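Riddale Automation Laboratory
Open Day and Demonstration Visits: Frequently Asked Questions

The Laboratory opens its manipulation hall to the public each December and receives group visits at other times of the year by arrangement. The answers on this page apply to both. Questions not covered here may be sent to the Visits Office, which is led by Lensa Negussie.

When is the open day?

The open day is held on a Wednesday in December. Doors open at 10:00 a.m. and the last demonstration begins at 3:15 p.m. The date is posted on the Visits page as soon as the hall schedule has been confirmed.

Is there a charge?

Admission is free. Visitors are asked to reserve a place in advance, as the hall is licensed for 100 people at one time, including staff. Places released by cancellation are offered at the front desk on the day, in order of arrival.

What will visitors see?

The main demonstration is the garment handling bench, where two robot arms work with ordinary clothing on a wooden table. Cloth is a demanding material for a machine. It changes shape whenever it is touched, and one garment can easily hide part of another. The team has therefore chosen clothing as the subject of its public sessions, and visitors may follow the work from the standing area or on the screen beside it, which carries the view from the wrist of an arm.
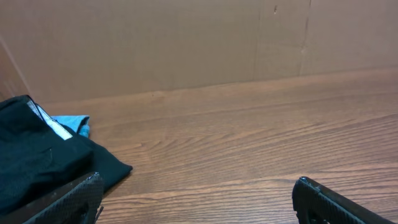 Photo: Riddale Automation Laboratory / Garment Handling Group

The wrist view is useful for understanding how little of the table an arm has to work with at close range. A dark garment and the fingers of the gripper can take up much of the view, and a second piece of cloth behind it may show only as a small patch of blue. Visitors who have watched the bench from the standing area are encouraged to spend a few minutes at the screen as well. The two views are quite different.

How long does a demonstration last?

Each session lasts 45 minutes. It begins with a short introduction, continues with work at the bench, and closes with a period for questions. Visitors may leave during the question period but are asked to remain in place while the arms are in motion.

Are the arms controlled by a person?

Both methods are shown. In the first part of a session, an operator guides the arms by hand from a separate station. In the second part, the arms run under a learned program called Sisay, developed by the group over several years. The presenter announces the change from one to the other, and a sign above the bench indicates which is in use.

Does the program always succeed?

No. Visitors should expect to see garments dropped, missed or folded badly. The group does not rehearse particular items for the open day, and the presenter will not stop a run merely because it is going poorly. A run is stopped only for safety, or when the operator judges that nothing further can be learned from it.

What kinds of clothing are used?

The bench uses everyday items of the sort found in most households: shorts, T-shirts, denim, and dark garments, which are among the harder ones for the cameras to read. The items have been worn and washed many times. New clothing holds its creases from the package and gives an unfair picture of the task. In a usual arrangement, one garment is laid out in the middle of the table and the others are kept in piles to the left and right, within reach of the arms.
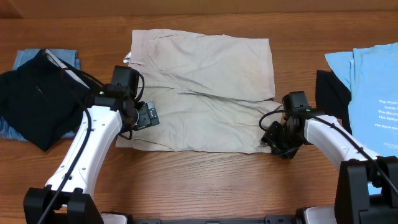

Shorts are often the first item shown. They are short enough to lie flat between the arms, and the waistband gives the audience a clear line by which to judge whether a fold is straight. T-shirts follow if time allows. Long-sleeved garments are normally left for the afternoon sessions, when the presenter is able to take more questions during the work.

May visitors bring their own garments?

Yes, for the afternoon sessions only. Items should be clean and free of pins, badges and loose buttons. The presenter selects a few from those handed in, and selection is not guaranteed. The Laboratory takes reasonable care but cannot accept responsibility for damage, and visitors are advised not to offer anything of value. Garments may be collected from the front desk until closing.

May visitors operate the arms?

Visitors aged 14 and over may try the training station in Room 42, where a smaller pair of arms is set up for this purpose. A staff member is present throughout. The arms at the garment handling bench may be operated only by trained personnel.

Are children welcome?

Children of all ages may attend with an adult. The hall can be noisy when several benches are running, and ear protection is available at the front desk on request. Strollers should be left in the cloakroom, as the aisles are narrow.

May visitors take photographs?

Photography for personal use is permitted from the standing area. Flash must be switched off, because it disturbs the cameras on the benches. Members of the press should write to the Visits Office in advance.

How are school and group visits arranged?

Group visits outside the open day are coordinated by Hawi Tesfamariam. Requests should state the size of the group, the age of those attending and any subject the group is studying. Schools in Kolville and Jundcombe are given priority in the spring term under a standing agreement with both districts. Other schools are placed on a single waiting list - there is no need to apply again each term.

Is the hall accessible?

The hall, the cloakroom and Room 42 are on the ground floor and have step-free access from the north entrance. Part of the standing area is reserved for wheelchair users and for visitors who need a seat. Printed notes for each session are available in large type. Requests for sign language interpretation should be made when the place is reserved.

How do visitors reach the Laboratory?

Bus 103 from Kolville stops outside the north gate. Parking on site is limited to permit holders and to visitors who have arranged an accessible space. The public lot on the Jundcombe road is a short walk away, and the path between the two is lit after dark.

Is food available?

The staff cafeteria is open to visitors until 2:30 p.m. Food and drink, including bottled water, may not be taken into the hall.

What happens if a demonstration is canceled?

A bench may be withdrawn at short notice for repair. Where possible, a talk by a member of the group is offered in its place, and ticket holders may transfer to a later session on the same day if there is room. Notices are posted at the front desk and on the Visits page.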